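Flutovuraリーグ 選手登録・移籍 よくある質問

2018年10月29日 更新

冬の移籍期間について、同じ質問のメールがたくさん来てるのでまとめました。急いで書いたので読みにくいところはすみません。規約の本文とここの説明が食い違っていたら規約が優先です。見つけたら教えてください、直します。

登録のこと

チームに入りたい。何から始める?
まず入りたいチームに直接連絡。リーグの事務局に「どこか紹介して」と言われても、空きの状況まではつかんでません。募集中のチームは掲示板のページにあります。書いてないチームでも聞いてみたら入れることはあります。話がまとまったら、チームの代表者が登録用紙を出す。本人が直接出しても受け付けできません。

登録用紙はどこ?
「書類」のページの一番上。古い用紙がまだ出回ってます。左上に旧リーグ名が入っているのは古いほう。使わないでください。毎回差し戻してます。

必要なものは?
登録用紙、顔写真、登録料。未成年は保護者の同意書も。顔写真は正面、帽子なし、サングラスなし。集合写真の切り抜きは不可。スマホで撮ったもので大丈夫です。暗い部屋で撮ったのは返すことがあります、審判が試合前に見て本人と分かるかどうかが基準。

登録料いくら?
選手一人につき1000円。シーズンの途中から入っても同じ額。日割りとか半額とかはないです。振込手数料はチーム持ち。振込名義はチーム名でお願いします。個人名だと誰の分か分からなくて、確認が終わるまで登録が止まります。

登録は何日で終わる?
書類と入金がそろってから7日。書類だけ先、入金だけ先、どちらもカウントは始まりません。試合の前の晩に送ってきて「明日出られますか」は無理です。本当に多い。

登録人数の下限は?
11人。これを切ると次の試合までに補充してもらいます。上限は規約のほうに表があるのでそちらを見てください、部によって違うので。

選手証を忘れた
試合には出られません。例外は一つだけ、事務局が発行した一覧表をチームが紙で持ってきていて、それに顔写真がついている場合。スマホの画面で見せるのは不可です。電池切れで揉めたことがあったので。

選手証をなくした
再発行します。200円。申請は代表者から。再発行が間に合わないときは上の一覧表で対応。

一人で二チームに登録できる?
同じ部では不可。違う部でも不可。カップ戦だけ別のチームで、というのも不可です。ただし「四十歳以上の部」は別枠の扱いなので、一般の部と両方登録できます。登録料はそれぞれかかります。

名前の表記は?
身分証のとおりに。ローマ字の名前で記号がつく人は、選手証には記号つきで載せます。チーム名も同じ。Šimekは「Simek」でも検索に出るようにしました。前は出なかったです、ご迷惑おかけしました。

移籍のこと

冬の移籍期間はいつ?
2月の一か月間。月初から月末まで。月末の受付は夕方で締めます、深夜にメールが届いても翌日扱い、つまり締切後になります。毎年これで泣く人がいるので早めに。

夏は?
シーズン終了から次のシーズンの開幕前まで。日程が決まりしだいお知らせに載せます。まだ決まってません。

移籍したいけど今のチームにはどう言えばいい?
そこは各自で。ただ、書類に今のチームの代表者の署名が要るので、黙って移ることはできないです。先に話しておくほうが早いです。

今のチームが署名してくれない
理由による。会費の未払いやユニフォームの未返却があるなら、まずそれを片づけてください。何もないのに署名しないのは規約違反。その場合は事務局に相談を。双方から事情を聞いて、問題なければ事務局の承認で移籍できます。チームの戦力が減るから、は理由として認めてません。

移籍金はある?
ありません。アマチュアのリーグです。選手の移籍に関してチーム間でお金や物のやりとりをするのは禁止。「ボール何個かと引き換えに」という話も実際に相談がありました。だめです。

相手チームが直接選手を誘っていいの?
シーズン中に誘うこと自体は禁止してません。ただし試合会場では禁止。試合の前後に相手のベンチに行って声をかけるのはやめてください。苦情が来てます。

移籍の書類は登録用紙と同じ?
別。「移籍届」という用紙です。登録用紙と一緒に出す。移籍届だけ出しても登録にはならないし、登録用紙だけだと二重登録でエラーになります。二枚セット。

移籍するときも登録料がいる?
いります。新しいチームの分として1000円。前のチームで払った分は戻りません。

移籍したら累積の警告はどうなる?
そのままついてきます。出場停止も同じ。残っている停止は新しいチームの試合で消化。移籍してリセット、はできません。カップ戦の警告はカップ戦で、リーグ戦はリーグ戦で別に数えます。

移籍してすぐ元のチームに戻れる?
同じシーズン中は戻れません。移籍は一シーズンに一回。冬に移ってやっぱり合わなかった、という場合は夏まで待ってもらうことになります。

移籍してすぐ前のチームとの試合に出ていい?
出られます。制限なし。チーム同士で「この試合には出さない」と約束するのは自由ですが、事務局は関知しません。約束を破ったと訴えられても何もできないです。

カップ戦に前のチームで出ていた場合は?
そのシーズンのカップ戦は新しいチームで出られません。ベンチ入りも不可。リーグ戦は問題なし。ここは毎回間違いが出るところで、知らずに出すと没収試合になります。移籍届の下に確認のチェック欄をつけたので必ず見てくださ。

期限付き移籍はできる?
できます。期間はシーズン終了まで。途中で呼び戻すのは不可です。用紙は移籍届と同じで、上の「期限付き」に丸。丸がないと完全移籍として処理します。あとから変更できません。

期限付きの選手は元のチームとの試合に出られる?
出られます。完全移籍と同じ扱い。前の規約では出られなかったのですが、昨シーズンから変わってます。

ゴールキーパーが怪我でいなくなった。期間外でも取れる?
これは特例があります。登録しているキーパーが全員出られない場合に限り、期間外でも一人だけ追加可。診断書が必要。コピーで構いません。「キーパーが旅行中」は対象外です。フィールドの選手にこの特例はないです。

チームが解散した。選手はどうなる?
解散届が受理された日から、期間外でも他のチームに登録できます。前のチームの署名は不要。登録料は一回だけ免除。まとめて同じチームに移るのも可能ですが、移る先のチームの登録上限は超えられません。

チーム名を変えたら全員登録しなおし?
しなおさなくて大丈夫。名称変更届だけ。選手証は次の更新のときに新しい名前になります。それまで古い名前の選手証で有効。

プロの経験がある人は入れる?
入れます。ただし最後にプロ契約が切れてからの期間の決まりがあるので、事前に事務局へ。用紙の「経歴」の欄は空欄にしないでください。該当がなければ「なし」と書く。

外国籍の選手の枠は?
枠はありません。他の国の協会に登録がある人は手続きが一つ増えて時間がかかります。冬に移りたいなら年内に動き始めてください。2月に入ってからだとまず間に合わない。

会場とユニフォーム

試合会場はどこ?
主にHundunskaグラウンド。カップ戦の準決勝からはClusow競技場。日程表に会場の欄があります。去年まで使っていた川沿いのグラウンドは今シーズン使いません、行っても誰もいないです。

駐車場は?
Hundunskaは正門側のみ。裏の空き地は私有地です。停めないでください。台数が少ないので乗り合いで。Clusowは有料の駐車場が隣にあります。料金は変わったみたいなので現地で確認を。

背番号は移籍したら変えられる?
新しいチームで空いている番号なら何番でも。前のチームで同じ番号をつけていたから優先、というのはないです。チーム内で決めて登録用紙に書いてください。シーズン途中に番号だけ変えるのは不可。

ユニフォームは誰のもの?
チームによります。チームのお金で買ったものなら返却。自分で買ったものは自分のもの。事務局は分かりません。移籍のときに一番揉めるのがここなので、入るときに紙に書いておくのがおすすめ。メールでもいい。

新しいユニフォームがまだ届かない
色がそろっていれば既製品でも出られます。番号は必ず必要、テープで作った番号は一試合だけ認めます。前のチームのユニフォームをそのまま着るのは色が同じでも不可。エンブレムが入っているので。

ビブスは借りられる?
会場に予備が置いてあります。色が相手とかぶったとき用。練習には貸し出してません。使ったら洗って次の節までに返却。ボールを拭く布やタオル類は会場にありません、各自で。
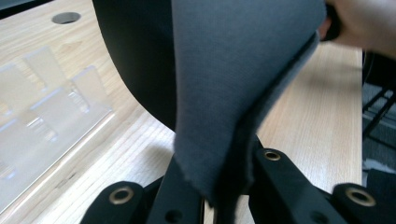
試合当日のこと

メンバー表はいつ出す?
キックオフの三十分前まで。審判に一枚、相手に一枚。登録済みの選手だけ書いてください。「登録申請中」の選手を書いてくるチームがありますが、申請中は出られません。登録完了のメールが来ているかどうか代表者が確認すること。

登録完了のメールが来ない
迷惑メールのフォルダを先に見てください。それでもなければ事務局へ。用紙のアドレスが手書きで読めなくて送れてないことがあります。数字の1と小文字のl、これ本当に区別つかないです。

未登録の選手を出してしまった
試合の当日中に自己申告してください。没収試合にはなりますが、追加の処分は軽くなります。相手や第三者の指摘で分かった場合は勝ち点の減もあります。代表者の出場停止もあり。

人数が足りない。何人から試合できる?
7人。キックオフの時点で7人いれば始められます。遅れてきた人は、メンバー表に名前があれば途中から入れます。試合中に怪我や退場で7人を下回ったらそこで終了。その場合の結果の扱いは規約の後ろのほうにあります。

相手チームの選手を借りて試合してもいい?
公式戦としては不可。練習試合に切り替えるのは双方合意なら自由ですが、公式の結果は没収になります。審判料はかかります。

雨の日の中止はどこで分かる?
トップページに出します。朝のうちに。電話での問い合わせは控えてください、グラウンドの管理の人とつながらなくなるので。出ていなければ実施。多少の雨ではやります。

中止になった試合が移籍後に組みなおされた。出られる?
出られます。再試合の当日に登録されているチームで出る。元の日程の日にどこにいたかは関係なし。ただし途中で中断した試合の続きは別で、中断した日に登録されていた選手だけ。

審判の判定に抗議したい
判定そのものへの抗議は受けつけてません。登録や出場資格についての申し立ては可能。代表者の名前で文書で。口頭やSNSのは扱いません。

手続きのあれこれ

書類はメールでいい?
いいです。PDFか写真。写真の場合は四隅まで入れて、文字が読めること。斜めから撮ったものは読めないです。署名だけは手書き。フォントで名前を打ったものは署名として扱いません。

郵送は?
可。到着日が受付日です。消印ではなく。締切が近いときはメールのほうが確実。

代表者が変わった
変更届を先に。届が出る前に新しい人の署名で移籍届が来ても無効です。引き継ぎで忘れやすいところ。前の代表者と連絡がつかない場合は、登録選手の過半数の署名で代わりにできます。

提出した移籍届を取り消したい
処理が終わる前なら可。両方のチームの代表者からメールをください。終わっていたら取り消しはできず、一シーズン一回の移籍を使ったことになります。

自分が今どこに登録されているか分からない
たまにあります。昔入っていたチームに名前が残ったまま、とか。名前と生年月日をメールで送ってもらえれば調べます。他の人の分は本人の了解がないと答えられません。

やめたいときは?
退団届。代表者から。出さないとシーズン終了まで登録が残り、その間は他のチームに入れません。出した場合でも、次のチームに入れるのは移籍期間だけ。登録料の返金はなし。

シーズンが終わったら登録は自動更新?
されません。毎年更新です。チームが継続選手の一覧を出して、登録料をまとめて振込。顔写真は三年ごとに撮りなおし。髪型が変わったくらいなら前のままでいいです。

移籍の一覧は公開される?
されます。選手名、移籍元、移籍先。期間が終わってからまとめて載せるので、途中経過は出しません。名前を出したくない事情がある人は先に連絡を。記録には残しますが、ページには載せないようにできます。

噂で誰々がうちに来ると聞いたけど本当?
答えられません。掲示板に移籍の噂を書くのもほどほどに。個人名を出して「あそこに行くらしい」と書かれた投稿は見つけたら消してます。

審判もチームを移れる?
チーム所属の審判は、選手の移籍とは別の手続き。期間の制限なし。ただしチームごとに審判を一人以上置く決まりがあるので、抜けるチームのほうは代わりを探してから。選手と審判を兼ねている人は両方の用紙が必要になります。

問い合わせ先は?
ページの下の「連絡」から。返事は二、三日みてください。2月はもっとかかります。件名にチーム名を入れてもらえると早いです。件名なしのは後回しになりがち、すみせん。電話は試合当日の緊急用だけです。

載っていない質問は届いた順に足していきます。保険と遠征の補助については別ページを作成中。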